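Lino Bellini
2022-11-06

OK so I finally cut my own hair after two years of paying Golter prices, and I have thoughts. Thread, sorry in advance.

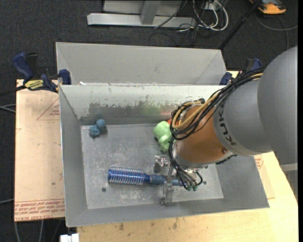

Tomar: are you going to talk about curly hair at all or is this a straight hair thread? Because every single one of these skips us.

Fair question, Tomar! Mine is wavy on a dry day and properly curly in August, so I'll get to it, I promise. Give me a few posts.

First the money, since that's what got me started. I added up everything I'd paid for cuts, tips and parking downtown and it came to 2598 dollars. For two years! I have a regular side part! I sat there with the bank app open feeling a bit sick.

I don't blame the salon, by the way. They're lovely, they do a great job, and rent on that block must be brutal. I just can't keep doing it on what I make.

So, scissors. Please don't use the kitchen ones. I did that in college and my ends looked chewed for months. Get real hair scissors, keep them in a drawer nobody else opens, and never cut paper with them. Mine came from the beauty supply place out in Irkton and they've been great.

Brush the whole thing out dry before you start. All the way, ends first and then work up. If you start at the roots you just push every little knot down into one giant knot – ask me how I know.

Now the curly part. Cut it dry. I know the videos all say to get it wet, but my hair springs up so much that whatever I take off wet looks like double by the next morning. First try, I ended up with bangs. I did not want bangs. I had them all summer.

Go curl by curl if you've got the patience, and snip each one just where it starts to look fuzzy. Put on a podcast or something. Then shake your head, look again, and leave it alone for a day before you touch it up. (The leaving it alone is the hard part for me.)

For the back I use two mirrors, and I won't lie, it's awkward. Everything goes the wrong way. I pull it forward over each shoulder, cut a tiny bit off both sides, then check with the hand mirror. My sister evened up the middle for me last time and charged me one burrito.

Somebody's going to ask about layers. I don't do layers! I tried a ponytail method once and got a shelf. If you want layers, save up and go see a person who knows what they're doing.

Same with color. I had a box dye phase and I'm still growing out the orange.

How often – I do a little trim every 9 weeks and it's working fine. I used to wait until it drove me nuts and then hack off way too much late at night, so having it on the calendar helps me a lot.

Oh, and sweep right away. Like, before you even go admire yourself. I found hair in the butter dish once and my roommate still brings it up.

Tomar, let me know if you try it dry, I really want to hear how it goes with tighter curls than mine. OK that's everything, I'm off to wash the itchy bits off my neck.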